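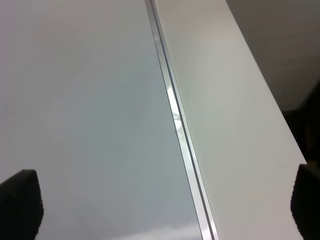 Nolmont's lost property room reopened to the public this week after being shut for 17 days, a stretch in which the town went on losing things at its usual steady rate. The reason for the closure was a new surface for the sorting area, which replaces a run of old boards that had gone soft at one end and would no longer hold up a suitcase. The new arrangement has a glossy pale grey side and a plain white side, with a silvery metal strip running between them, and the idea is that the strip marks a border. Things just handed in go on the grey. Things that have been looked at, written down and given a ticket go on the white. Anything found lying across the strip, according to the notice on the door, "will be dealt with".

The work cost £610, a figure that has been discussed in Nolmont with more energy than the bypass. It came out of the town's small repairs budget and went to Collado, the fitting firm on Stullasen Road, who also did the shelves in the library and the much-admired hatch at the swimming baths. The quote covered the panels, the strip, the fitting and the removal of the old boards, one of which was found to have a child's mitten nailed beneath it. The mitten has been entered in the book.

Montserrat Segura has run the room for the past six years and chose the colours herself. She wanted grey for the arrivals side on the grounds that most of what arrives is dirty, and a shine on it so that it could be wiped. White was for the other side, "so people can see we have nothing to hide".

"Before, it was all one brown shelf," she said. "You put an umbrella down, you turned round, and it was with the other umbrellas. Then you had to start again with the umbrellas."

The finish has not escaped comment. A regular visitor to the room, who comes in most weeks for the same pair of reading glasses, pointed out on reopening morning that there was a small dark speck on the grey side. Another visitor then found one on the white. Views differ on whether these are flaws in the panels or just bits of Nolmont that have blown in. Ms Segura has been over them with a cloth and would rather not say what she thinks until she has tried the other cloth.

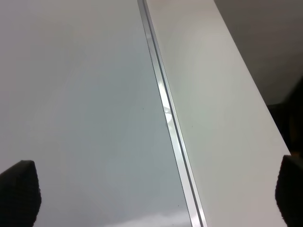

Collado have said they will come back and look at any mark that does not wipe off, and that a glossy surface will always show up what a dull one keeps to itself. The firm has also asked that people stop testing the strip with their keys. It was put in to cover the join and it does that perfectly well, a spokesman said, and it was never meant to be a musical instrument.

Under the old system, property was kept for as long as anybody could bear to keep it. Under the new one, it is kept until the end of the month after the one in which it was handed in, then passed to the charity shop two doors down, where several owners have already been reunited with their belongings at a cost of £2 each. Phones, keys, wallets and anything with a name on it will be held for longer. So will teeth, a category that has its own page in the book and about which Ms Segura declined to go into detail.

The book itself is staying. There had been talk of replacing it with Mindow, a computer program that lets the finder type in a description and the loser type in another, and then matches the two. Mindow was given a trial over the winter, during which it decided that a grey scarf and a grey cat carrier were the same object and sent both owners a cheerful message. One of them did come in. She left with the scarf, having lost neither.

"It is a good program if you know what the thing is," Ms Segura said. "Most people who come here don't know what the thing is. They know it was on the bus."

The same difficulty applies to a fair number of the things already in the room. Among them is a blue item with rounded corners, a dark panel on its front and a ridged grey strip along the top, which has been entered in the book three times by three different people. The first wrote "radio?". The second wrote "not radio". The third, in green ink, wrote "blue", and this is the entry the room now goes by. No words or numbers can be made out on the dark part, so it has been of no help. Anyone who believes it is theirs will be asked to say what it does, and the staff have admitted they are looking forward to hearing the answer.

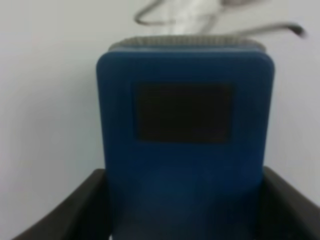

Claims can be made in person during the room's opening hours, which are ten until one and then two until half past three. The half hour lopped off the afternoon is new and is to allow for wiping. People coming to collect should bring something with their name on it, and should be ready to describe the lost article in more detail than "black" or "you'd know it if you saw it". Nearly 33 people used one or other of those phrases last June alone, the "nearly" being down to a gentleman who got as far as "you'd know it" and then spotted his hat.

Children may hand things in without a grown-up, but may not hand in other children, a rule brought in after the summer fair.

There remains the question of the old boards. Two residents have asked whether they might have them, one for a potting bench and one for reasons he described as sentimental, his wedding ring having spent a night on them in its own envelope. Collado took the boards away in the van as agreed, but the van has since been cleared out and the boards are not at the yard. The firm is fairly sure they were put down somewhere on Stullasen Road while the driver saw to a parking ticket.

Ms Segura has made a space for them on the grey side, in case they are handed in.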